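4. Data collection

4.1 Task and workplace

The task we study is the removal of a hard drive from a desktop computer which has come to the end of its use. For a person this work is short and not very difficult. For a robot it is difficult in many places: the cables are soft and lie differently in each case, the drive sits in a holder that must be moved in one certain direction, and the space between the parts is often narrower than the gripper. We chose it also for a practical reason. Our partner Plomell receives office computers in large numbers, and the drives must be separated from the rest before anything else is done.

The computers came to us in two deliveries. They are of mixed age and mixed size, and we did not sort them before the recordings. We only refused cases which could not be opened by hand. The open case was laid down with the motherboard accessible, and its position was changed a little between the demonstrations, so that the policy could not learn one fixed path. No marker was put on the case or on the parts.

4.2 Two ways of showing the task

We compare two ways of giving a demonstration. In the first way, which we call hand guiding, the operator holds the gripper itself and leads it to the drive. The fingers are closed by a trigger under the palm. The operator feels directly when a finger touches the metal or when a cable is pulled. In the second way, which we call remote guiding, the operator sits at a separate table and moves a small leader arm. The follower arm copies this movement with a short delay. The operator looks at the wrist view on a screen and can also turn the head and look at the case directly, which most of them did at the beginning.

Both ways use the same gripper and the same wrist camera, so the recorded pictures are similar. The forces are different. In hand guiding the force of the operator's arm is mixed with the contact force, and we could not separate the two in a reliable manner. For this reason the force channel is used only for the remote demonstrations, and the comparison in Section 5 is made without it.

A second person was allowed to assist in both ways. The rule was simple: the assistant may steady or take over the drive, but may not push the gripper. We know that this makes the task easier than full removal by one arm. In the workshop of Plomell the drives are also handed from one worker to another, therefore we consider the rule acceptable.

4.3 Operators and recording

The demonstrations were given by 7 operators. Two of them had used a leader arm before, the others had not. Each operator received the same introduction of 40 minutes, in which the movement was explained and then tried on a case that was not used later. We did not prescribe a speed. We asked them only not to stop in the middle of a movement without need, because long pauses were found to be harmful to the training in our earlier tests - the policy learned to wait and did not continue.

In total we recorded 1772 demonstrations. From these, 366 were removed before the training. The most frequent reason was a cable that stayed connected and pulled the drive back. Other reasons were a wrong start of the recording and a case that slid on the floor. The checking was done by watching each recording completely, and for unclear ones a second person was asked. We kept demonstrations in which the operator corrected an error, provided that the task was finished.

Each demonstration was divided into four phases: approach, contact, release and hand over. The borders between the phases were set by hand in our own labelling tool, Ziltovik. Approach ends when a finger first touches the drive or its holder. Contact ends when the fingers hold firmly enough to begin the pull. Release ends when the holder is out of its place in the case. The last phase is finished when the gripper no longer carries the part. The border between contact and release was the most difficult one to set, and two labellers often placed it differently.

The wrist view has an obvious weakness in these phases. When the gripper is close to the drive, its own parts hide much of what lies behind, and the cables are seen only in pieces. Figure 3 gives a view with a 3.5-inch drive in a blue caddy, with the finger plate close to the underside of the assembly and a person's hand near the caddy. The memory slots of the motherboard remain visible at the left, and this part of the picture is useful to the policy as a reference for position. 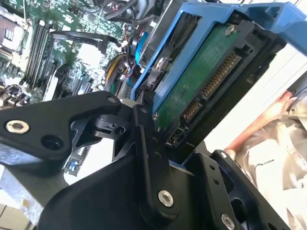

Figure 3. Wrist view with drive, caddy and gripper. The power wires and the flat SATA cable run between the motherboard and the drive.

Shadi Hattar objected, after reading an earlier version of this section, that hand guiding and remote guiding are not two forms of the same demonstration at all. In her opinion the person who holds the gripper solves the task with the feeling of the hand, and the person at the leader arm solves it with the eyes, so a policy which has only pictures can follow the second person but must guess about the first.

We agree with the first half of this remark. The recordings show that operators in hand guiding often begin the pull earlier and with less looking around. They also change the angle of the fingers during the pull in small steps, for which we find no visible cause in the pictures. In remote guiding such small changes are rare. The operators make one larger correction, wait for the view to become clear, and go on.

Whether the policy must guess is a question which we try to answer by training on each group alone and on both together. The group sizes were made equal for this purpose by leaving out demonstrations at random from the larger group. All other settings were kept the same, including the length of the training and the size of the pictures. The method of Inder was used as the base policy, with the changes that are listed in Appendix B.

The remaining difference concerns the operators themselves. After the introduction most of them preferred hand guiding, and after some days of work this preference became weaker. Mahsa Naseri repeated the labelling for a part of both groups without knowing the order of the recordings, and her phase borders are the ones used in Section 5.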